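Ticket 309 — Right arm protective stop during wire pick
Cell: Rorkska, dual-arm table
Opened by: Dragica Janevski
Priority: 2
Status: monitoring

Reported fault
Right arm goes into protective stop on the low approach to the copper wire coils. Left arm is not affected. First seen Thursday on the morning shift, 13 stops in 16 attempts. The log gives a force limit violation at the wrist each time, before the gripper close command is sent.

Setup at time of fault
Right gripper low over the lower-left square, with the coils and the black segmented part under it. Wooden tray in the lower-right square. Left gripper open, fingers down, parked on its own side. Layout matches the Edano task sheet except that the coils had spread past the tape line toward the second column.
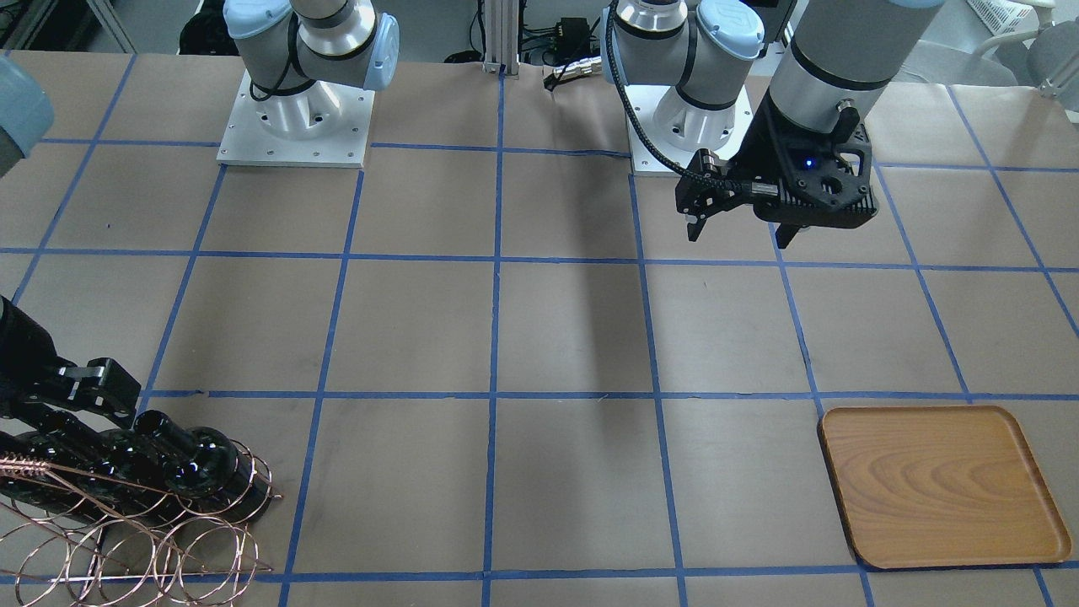
Checks done
Payload and tool center point on the right arm: correct.
Base plate bolts: torque checked, no movement.
Dry run of the same path with the square cleared: no stop.
Run with the segmented part only: no stop.
Run with the coils only: stops at the same height as before.

Cause
Approach height was taught against a flat coil bundle. With the strands fanned out, the fingers press into the stack and the wrist load passes the limit. The Verbeke path file had no contact check on the descent.

Action
Raised the approach point and added a slow descent with contact detection. Force limit left as is — do not raise it to clear this fault. Path saved as Erkden 2.

Open
Left arm still runs the old descent. Change to be copied over after the next full shift without a stop.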